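Section 4. Pairing the hand grippers and checking the jaws

Do this section after the bodies are closed up (Section 3) and before you record anything you plan to keep. You need both grippers, a charged pack in each, the hex key from the Tronitz kit, the log sheet, and one soft garment. The bench is fine for steps 1 to 6. For the rest you want a large, soft, flat surface such as a made bed.

4.1 Power and pairing

1. Put the left gripper down with its jaws open and nothing between them.
2. Hold the power button until the indicator turns green. Let go.
3. Wait for the left gripper to show up in the Ollamon window, then do the same with the right one.
4. If both come up as "left," turn both off and start again with only one powered. The software gives out names in the order it hears them.
5. Set the receiver to channel 53. Arif Weerasinghe's build uses 265, so leave that one alone if you are working in the Sostwood shop.
6. Click Pair. Both entries should go from gray to black.

CAUTION: Keep fingers out of the jaws while you pair. The Fukuda servos we used run to the closed stop once at start-up, and they do it at full speed.

4.2 Jaw zero

7. Squeeze the left trigger all the way and hold it. The reading should settle at 700. A reading of 699 is fine.
8. Anything lower means the linkage is binding. Back off the two finger screws a quarter turn each and try again.
9. Release the trigger. The reading should go back to 0 and stay there. If it creeps, redo the spring in 3.6.
10. Repeat for the right gripper. 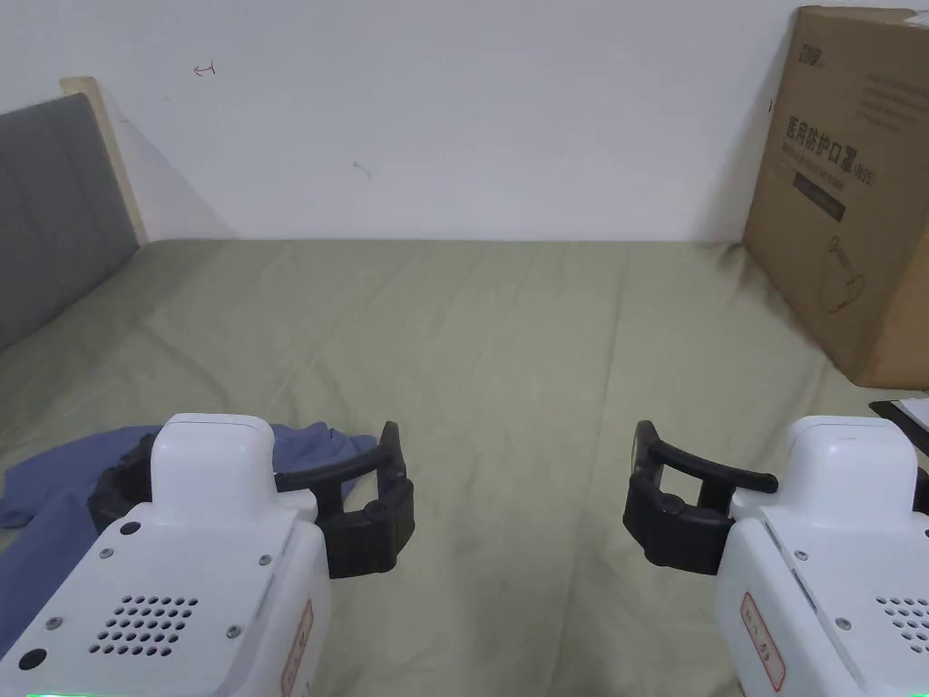
Do not zero one gripper in the morning and the other after lunch. The printed parts move a little as the shop warms up, and the two sides will disagree. Ruwan Dissanayake lost most of a December weekend to this before we added the rule. Zero both, one straight after the other, and write both readings on the sheet.

NOTE: The finger pads are handed. If a jaw closes with a gap at the tip and none at the root, you have most likely put a left pad on the right gripper.

4.3 Two-hand cloth test

11. Drop the garment on the surface. Leave it bunched up.
12. Start a recording.
13. Bring both grippers in low and take hold with the left one first.
14. Take hold with the right one, some distance along the cloth.
15. Lift both together until the cloth is clear of the surface, hold for a slow count of five, and lower.
16. Open both jaws, stop the recording, and fill in the log.
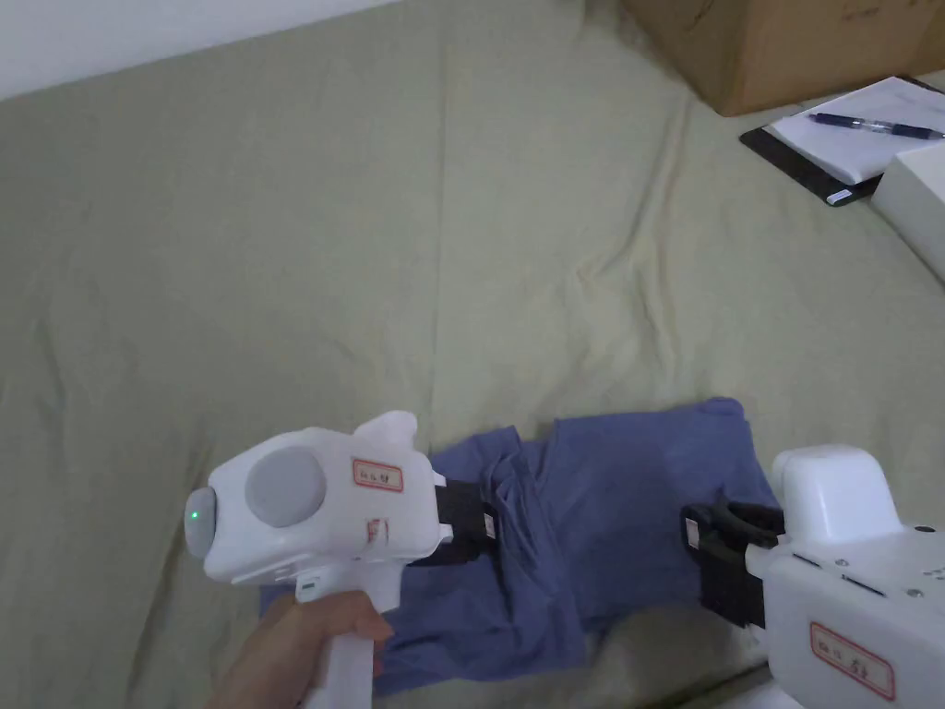
Cloth shows up problems that a wood block will hide. A block is stiff, so a weak jaw can still hang on to it, while a shirt slides out from the corner of the pad. Press the jaw down into the fabric before you squeeze, and go for a gathered part. With the left jaw on a bunch near the middle of the shirt and the right jaw on the end, the length between them gives you something to watch as you lift. Keep the clipboard and pen up on the same surface but well clear of the cloth, or you will drag them along with it. If one side slips, check that side's zero again before you touch the pads.

17. Play the recording back. Both jaw traces should be flat during the hold. A trace that steps downward is a slip, even if the cloth did not fall.
18. Run the test again with the hands reversed, right one first.

CAUTION: Buttons, zippers and drawstrings will chew up the pads. Use a plain T-shirt.

4.4 If the test fails

Both traces noisy: move the receiver away from the laptop's power supply.
One trace missing: battery connector not seated. Power off before you open the body.
Jaw opens by itself during the hold: trigger wire is pinched under the lid. See 3.9.

Last changed Jan 29, 2019. Step 18 added, old step 12 removed.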